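Kaltano Whites – notes on a small collection of household textile handling

README

Contents
1. What is inside
2. How the items were chosen
3. Folder layout
4. Label fields
5. Words we use for cloth
6. Known problems
7. Sample
8. Use and contact

1. What is inside

Kaltano Whites is a collection of short recordings of people handling white cloth items from a normal home. The items are picked up, turned, folded, shaken out and put down again. There are 300 recordings, made with 24 items. The longest recording is 70 seconds.

The collection is made for people who study how cloth changes its shape when it is held. It can also be useful for people who write labels for laundry and sewing tasks and want to compare their words with ours.

All items are white or nearly white. We decided this at the beginning, after a first attempt with colored towels, where it was too easy to tell the items apart by color. With white cloth the labeler must look at the weave, the seams and the folds. It is slower work, but the labels became better.

2. How the items were chosen

Selamawit Fikre collected the items in October from two homes and from one second-hand store. The rule was that every item must have been used before. New cloth has stiff folds from the package and does not fall in the same way.

We accepted light stains, gray marks, loose threads and small repairs. We did not accept items with a printed name or with a big pattern. Items were not ironed before recording.

The group includes sheets, pillowcases, aprons, kitchen cloths, seat covers and a few pieces which we could not name with certainty. The last ones are labeled "cloth, other". Please do not read this as a mistake. We prefer a wide word that is right to a narrow word that is a guess.

3. Folder layout

recordings/ – one folder for each recording
stills/ – single pictures taken from the recordings
labels/ – one text file for each recording, with the same name as its folder
items.txt – list of the items with weave and measured size
words.txt – the full word list (a short part is in section 5)
changes.txt – what is different from the first release

The names of the folders are built from the item code and the take number. The codes start with a letter for the place where the item was found: A for Akolard, B for Bemwood, S for the store. The letter has no meaning for the content of the recording.

4. Label fields

item_type – the general name of the item, or "cloth, other"
weave – plain, twill, terry, knit or unknown
seam – none, straight, curved or unknown
marks – none, light or heavy
hold – edge, corner, middle or two places
surface – what the cloth is lying on or near, in free text
note – free text, may be empty

The field "hold" describes the place on the cloth where it is held and nothing more. If the item is so bunched that the place cannot be decided, the value is "middle" and the note says "bunched". We know that this is not perfect. In the first release we had a value "unclear", but it was used so often that it lost its meaning.

The field "seam" is about the seam that is visible at this moment. An item can have a straight seam in one still and a curved seam in the next, depending on which side is up and how the cloth is pulled.

5. Words we use for cloth

Fold – the cloth lies over itself with a clear line.
Crease – a line in the surface, without the cloth lying over itself.
Gather – many folds come together to one place.
Lobe – a rounded part that stands out or hangs from the rest.
Smudge – a mark with soft borders. A mark with a hard border is called a spot.

Gebremedhin Degefa wrote the first version of this list and checked the labels of 55 recordings against it. The most frequent disagreement was between fold and crease. When two labelers did not agree, we kept "crease".

6. Known problems

White cloth on a light surface loses its border in some recordings. The weave can then still be seen in the middle of the item, but the size cannot be judged.

Twill and plain weave are difficult to separate when the cloth is far away. If you need the weave for your work, please take it from items.txt, where it was checked by hand, and not from the labels.

The sizes in items.txt were measured on a flat table. Some items have an elastic edge, and for these the size is smaller than the cloth itself. They carry the remark "elastic" – please leave them out if you calculate area.

7. Sample

The still below belongs to the label set printed after it.
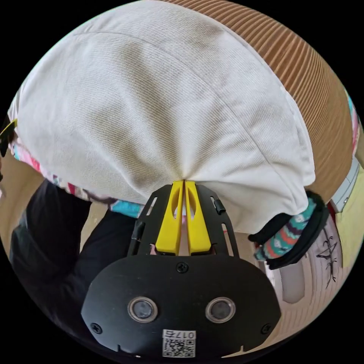 White twill cloth, gathered to one point, with a curved seam and faint gray smudges.

item_type: cloth, other
weave: twill
seam: curved
marks: light
hold: middle
surface: brown, ribbed
note: bunched; rounded lobe toward the right side

The diagonal lines of the twill are faint but can be found on the broad upper part. We chose "light" for the marks because the smudges are weak. For the surface, the labeler wrote only the color and the ridges, and we left it so. The material could be corrugated cardboard or corduroy, and the label should not decide between them.

8. Use and contact

You may use the collection for study and teaching. If you change the labels, please keep a copy of the original files and write your changes in changes.txt, so that other people can follow them. It should be cited as "Kaltano Whites, second release".

Corrections are welcome, also for the English of this file. Please send the name of the recording folder, the field, and the value which you think is right. Questions about the items go to Selamawit Fikre, questions about the labels and the word list to Gebremedhin Degefa.

Last change to this file: March 9, 2023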